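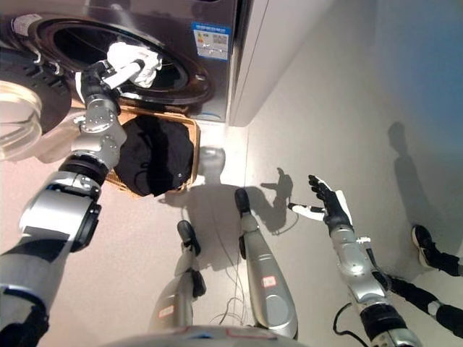

A reader signing as Gondevthorpe wrote in to say that no front loader is worth owning until you've lived with the gasket for a year, and that mine hadn't earned a review yet. Fair enough. I've had the Kristiansen since June and the gasket and I are still being polite to each other.

12 shares | 4 comments

It's a good washer. Brushed stainless front, round glass door, and a drum that takes a full set of sheets and a week of socks. I paid 900 for it at Skekgate, plus 50 for delivery, which covered getting it as far as the porch. The Trallell next to it on the floor was almost 1000 and played a song when it finished. I have enough things in my life that want applause.

The door swings left and only left, so check which side your wall is on before you fall in love. The opening is low. With a wicker basket on the floor right under it you can drag everything straight down, and if you do a dark load and then a white one you will learn to look twice for the lone pale thing hugging the back of the drum.

Spin is loud. The quick cycle is quick in the sense that I have time for lunch. The energy sticker is still on the front panel, and I've stopped pretending I'm going to peel it off.

Would buy again, grudgingly.

252 people found this helpful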